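3 min read

Print | E-mail

Durketura Clean-Step Boot Bath: Review

Anyone moving animals through an import or export holding yard has to disinfect footwear at every gate. At Milstead we used cut-down plastic tubs for years. They tipped over, filled with straw and froze in winter. In June we replaced 2 of them with the Durketura Clean-Step, a low tray with a scrubbing mat and a hinged rain cover.

The tray holds enough solution to cover the sole and the welt of a work boot. The mat is stiff and lifts most packed manure if you take the time to scuff. It does not replace a hose and brush. Boots need to be washed first, and Durketura says so on the lid.

Mpho Magagula runs the sheep pens and logged 73 crossings on the first full day. The solution was still clear enough at 4 p.m. to read the fill line, though we change it daily anyway. The cover helps with that – a summer storm used to dilute the old tubs within minutes.

Two complaints. The drain plug is too small and clogs with wool. The mat is held by four clips, and one snapped when Vusumuzi Shezi pulled it out for cleaning. Zwane, the distributor, sent a spare set the same week at no charge. 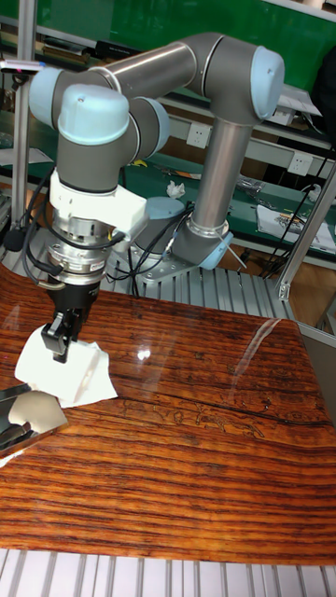
Robot arm on its mounting plate, behind a glossy wooden board.

The Tronville tray is cheaper and lighter, but it has no cover and slides on wet concrete. For a yard with a roof over the gate it would probably do. For open gates I would pay for the Durketura, and order extra clips with it.

We use cookies to remember your settings. Accept | Manage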